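The Blue Towel

In December the heating in the Jelusdale building was weak, and I wore two sweaters under my coat. I had answered a notice from Cleromano. They wanted people with patient hands, and in the notice it was written that no experience is needed. I had folded linen for sixteen years in the hotel Citico, so I thought, maybe this is experience also.

They gave me a table between two black curtains, and a towel. Sixty-four folds made one shift. I had to fold with the grippers and never touch the cloth with my own fingers. At the hotel my fingers knew the corner before I looked. With the grippers I had to look for everything.

"Slowly," said the young engineer. "It learns also your hurry."

So I became slow. I took the corner at the right and brought it over, and the left hand waited open above the cloth, as my mother's hand waited above the dough.
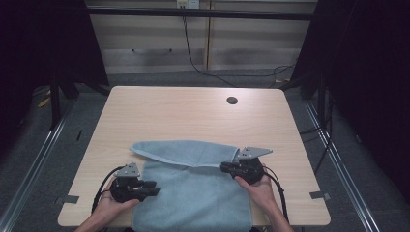
The right hand holds, the left hand waits.

In the evening I dreamed of edges. On the bus I looked at the scarves of strangers and thought where I would pinch them. My daughter asked me on the telephone what I teach to the robot, and I said, "What I taught to you." She laughed, because she still makes a ball of every towel and pushes it in the cupboard.

The robot stood in the next room. They called it Kováčik, after the street where the first office was. I had not seen it work. I knew only that every fold I made went to it through the cable, the good ones and the bad ones, and that they needed 1,000 before it could try alone.

Some folds I was ashamed of. I closed the fingers too deep in the crease, and the cloth gathered between them like a little tongue. I asked the engineer to throw these away.

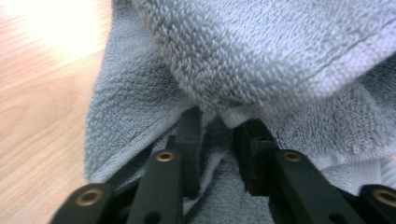
The crease, from the side of the gripper.

"We keep them," she said. "It must see also how you are looking for the place."

When the number was complete, they opened the door and let me stand near the wall. Kováčik had a towel of the same blue. It lowered one arm and took the corner. The other arm stayed above the cloth, open, and did nothing for a moment.

I knew that moment. I put my hands in the pockets of my coat and waited with it, until the arm came down.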